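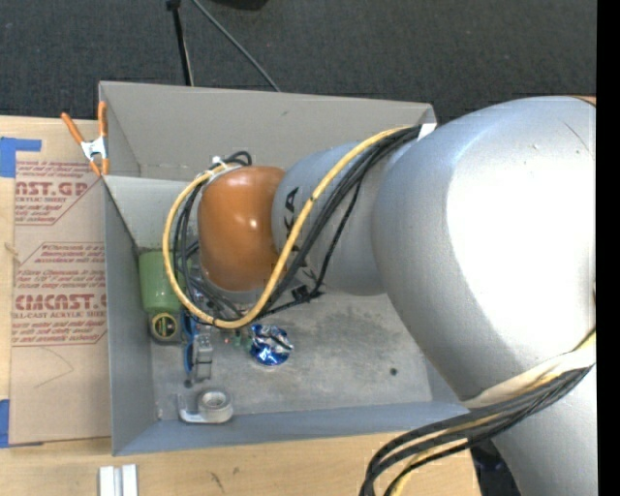
Bin-picking arm with external cables looped at the wrist.

Vurard Wrist Cable Guide Kit, Mk 2
Supplied by Zurholm

Replacement guide kit for arms with cables run along the outside of the forearm. Fits all Vurard bin-picking cells.

Safety notice – 9 January 2019
Stop using the Mk 1 guide. The Mk 1 clip can crack at the hinge and let the cable loop drop over the wrist joint. At our Joninham test site a loose loop caught on a bin wall during a downward move and pulled the gripper connector out. The gripper lost power and dropped its part. The arm did not stop, as the fault signal ran through the same connector.

We have had seven reports of cracked clips out of 589 kits sold. No injuries have been reported.

What has changed
The Mk 2 clip has a steel hinge pin. The gripper fault signal now has its own lead, which must be wired to the stop circuit before the cell is run again.

Fitting
Isolate the arm and lock off the supply. Allow 46 minutes. Turn the wrist by hand through its full range and check that the loop stays clear of the bin walls – check again after 20 hours of running.

In the box
Clips, hinge pins, fault lead, cable ties, fitting sheet.

Mk 1 owners get the Mk 2 kit free of charge. Return the old clips to Brophy Returns with your order number. Claims close at the end of March.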